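Progress report on the Fehr project
Submitted to the Leller Fund for New Fiction
14/03/2020
Prepared by Solomiia Kuzmenko

Working title: The Salt Register
Form: novel, historical mystery
Target length: 359 pages in manuscript

Work since the last report

The first draft of Parts One and Two is finished and stands at 184 pages. Part One follows Terkix, a clerk in the customs house at Bristavura, who finds that one of the harbor ledgers has been recopied in a second hand. Part Two takes him upriver to the salt works, where the original ledger was supposedly lost in a fire. Both parts have been through one revision. I cut the chapter set at the bishop's winter house. It repeated what the reader already learns from the widow's letters, and it kept Terkix away from the river for too long.

The opening has changed from the version sent with my application. The book now starts with the weighing of a cargo and the argument that follows it. The old prologue, with the drowned surveyor, has been moved to the end of Part One and rewritten from the ferryman's point of view. Two early readers had told me they guessed the identity of the second copyist from the prologue, and this seems to fix it. I have asked a third reader to look at the new order without telling her what was moved.

Research

I spent most of the research budget on two stays near the old salt pans and on copies of shipping records. The records gave me the words the clerks used for spoiled and short cargo, and these now run through the dialogue. One ledger lists 849 barrels received over a single season and 300 fewer sent on, with no note of what became of the difference. I have used that entry almost as it stands. It is now the discrepancy that Terkix is asked to explain in chapter two.
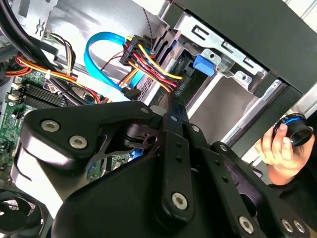

I had also planned to read the correspondence of the salt office, but the reading room was closed for repairs during my second stay. The letters in the novel are therefore made up from printed collections of the same period. If I can get in later, I will check forms of address and the way dates were written. Nothing in the plot depends on it.

Changes to the plan

The outline described three narrators. There are now two, Terkix and the ferryman. The magistrate's chapters were stiff, and most of what he knew could be given to his secretary in conversation. This makes Part Three shorter than planned, and I expect to use the space for the trial.

The map promised for the front of the book is on hold. The course of the river changed slightly when I moved the salt works below the second lock, and it makes sense to draw it once the text is settled.

Problems

The middle of Part Two is still slow. Terkix spends four chapters waiting for a permit, and although the waiting is needed for the timing of the fire, too little happens at the inn. I am trying a version in which the ferryman's chapters are placed between them.

Next steps

Finish the draft of Part Three, beginning with the trial. Revise the inn chapters. Send Parts One and Two to the fund's reader, if the fund still wishes to see them before the whole draft is done. Please let me know whether a printed copy or a file is preferred.

Spending is within the approved budget. Receipts for travel and copying are attached separately, and no change to the second payment is requested.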